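Subject: Re: Zomelent small parts kit – worth the money?

On the list, Radomír Procházka wrote:

> We are thinking of buying a seat of Zomelent, the simulated bench from Flinau, for the spring group at Orellana. The quote is $2,432 for a year with 2 seats and the small parts kit included. I have read the product page and it says very little about what is in the parts kit or how the cameras are set up.
>
> Has anyone used it for sorting work? I mostly want to know three things. Do the views look enough like a wide lens to be useful? How much can you change in a scene without paying for the editor? And is the contact any good with small hardware, or do the parts skate around when you touch them?
>
> We have a workstation that should be fast enough. No real arm until August at the earliest, so whatever we buy has to carry the group until then.
>
> Radomír

Radomír,

We have had the kit since the last release but one, on the same license you were quoted. I use it most days for the sorting exercises, so I can answer most of this.

Lens first. The default cameras are strongly curved and give you a round picture with black corners. You can turn that off in the camera file and get a flat view, but I would leave it on. Straight edges bow the way they do through a real wide lens, and a model trained on flat pictures will need all its calibration done again when you move to hardware. The distortion values are in plain text and you can put your own in. We typed in the numbers for our lens and they took without trouble.

The sorting scene that ships with the kit is a three-compartment tray with letter labels and some loose hardware on the table.
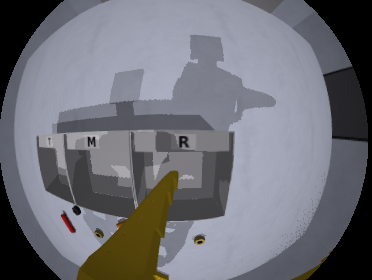 *Zomelent sorting scene, finger at the R compartment.*

Labels are textures and you can swap them with any picture editor. Check them from every camera you plan to use. At a low angle the one on the far left can get squeezed to the point where you can't read the letter, and if your exercise depends on reading it you will want to move the camera or turn the tray. I lost an afternoon to this before I looked at what the camera was getting.

Shadows are on by default, and they are heavy. The arm throws its outline across the table and the wall, and it goes over the tray too if you bring the light forward. I like this, because a bench under a single lamp does the same thing. Some people in our group found it got in the way of the color-based picking exercise, and for that one we turned the light strength down by half. One setting, in the scene file.

On what you can change without the editor: positions, colors, lights, cameras, labels and which parts are loaded. What you can't do is bring in your own shapes. For that you need the editor, or you do what we did and use Dornatari to convert the meshes. Dornatari is free but fussy about units. Export in meters or your washer will be the size of the table.

The loose parts can be scattered at random or placed from a list. Random is fine for practice. For anything you want to compare from one week to the next, use the list and keep the seed in the file name.

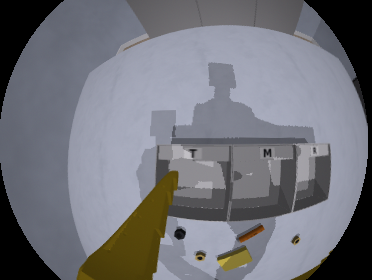 Dark parts are the ones that give our detector trouble, mainly when a shadow lies next to them. The brass-colored nuts are easy from most angles. The orange and yellow pieces are easy until the finger comes close, as the finger is also a dark yellow and the two run together in a small image. You can recolor the gripper if that bothers you. We kept it and added more training pictures with the finger near the parts.

Now contact, where I am less happy. I ran 100 picks with the nuts at the default friction and 100 with the friction raised to the value the Flinau support desk gave me. At the default setting the nuts slid away from the finger far too often, much more than I would expect on a real table. With the higher value they behaved well enough for teaching. The long thin pieces were fine both ways. My advice is to change the friction on the first day and write it down somewhere, because an update will put it back to the default. That has happened to us.

Other things you may want to know before you sign:

- The license is tied to the machine. Moving a seat takes an email to Flinau, and the answer came the next working day both times we asked.
- The manual is good on cameras and thin on contact settings. The comments in the sample files are better than the manual.
- Recording slows everything down. Turn off any camera you don't need for the run.
- There is no grading tool. If you want to know whether a part ended up in the right compartment, you have to write that check yourself. Ours compares the part position with the compartment bounds and I can send it to you.

As for the price, I think it is fair for a group with no arm, and a bit high for a group that already has one. In your position I would buy the kit, skip the editor for now, and see whether the students ask for their own shapes. You can add the editor partway through the year and they only charge for the months left. Ask them to put that in writing on the quote, as it isn't on the price sheet.

One question back to you. Which graphics card is in the workstation? Ours is slow with more than one camera recording at once, and I would like to compare before I ask for a new one.

Malcolm Penrose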